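Wudemeo policy on shoe racks – does the 1,000-demo number hold up?
Robot Learning > Manipulation > Results and replication

gridfault
Thursday, 9:14 pm

Has anyone tried to repeat the Wudemeo result? The claim is that 1,000 demos of mixed household tidying plus 40 on the target task beats training on the target task alone. We have the 40 shoe demos recorded and I'm not convinced before we even start. The comparison in the writeup is 6 trials per condition. Six! I wouldn't pick a lunch spot on that.
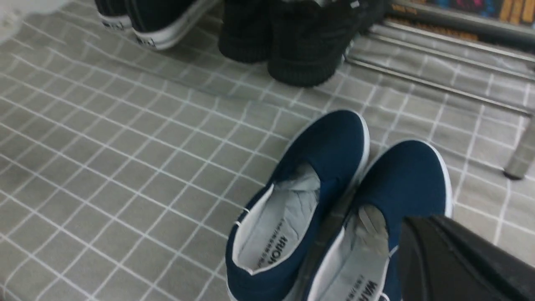 My main worry is the wrist view. Their policy leans on it for the grasp, and all their test objects are mugs and boxes with one clear outline. With our navy slip-ons the two shoes are side by side, same color, and the gripper covers part of the right one. I don't see how household data teaches it which opening belongs to which shoe.

senel_user
Thursday, 9:40 pm

You're being hard on it. The mixed data is supposed to help with reaching and recovery, and the grasp comes from your own 40. Benjamín Ocampo said as much in his talk in April. Are you running the Quezada checkpoint or training from scratch?

gridfault
Thursday, 9:52 pm

Quezada checkpoint. And if the grasp comes from my 40, then the headline should say so. The writeup says "transfer" on every page.

dramgate
Thursday, 10:05 pm

Agree with gridfault on trial counts, disagree on the wrist camera. Placement is where these things fall apart. Post the head view.

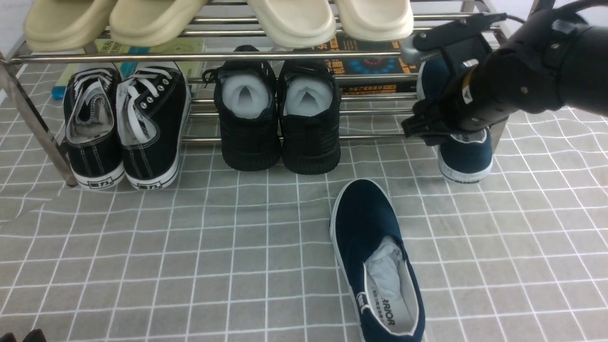 gridfault
Thursday, 10:31 pm

Placement scoring is my other complaint. They count a success if the object ends up "on the target surface", which for a mug on a table is fine. For us it would be nearly meaningless – the sneakers on the lower tier are all heel out, and the navy one in the gripper is upright at the right end of that row. A shoe dropped sideways on the rods would score the same as one lined up with the rest. I want heel direction in the score.

senel_user
Thursday, 10:44 pm

Then you're grading a different task from theirs and you can't call it a replication.

dramgate
Thursday, 10:58 pm

He can report both. Their score for the comparison, the strict one next to it. What I'd really like is 40 trials a side instead of 6, same starting layouts for both policies, and somebody scoring who doesn't know which policy ran.

gridfault
Thursday, 11:07 pm

40 a side is a lot of picking up shoes, but fine. Both scores, layouts fixed ahead of time. I still expect the gap to shrink. If it doesn't I'll say so in this thread.

senel_user
Thursday, 11:12 pm

Post the failures too, please. Their page only has the good runs.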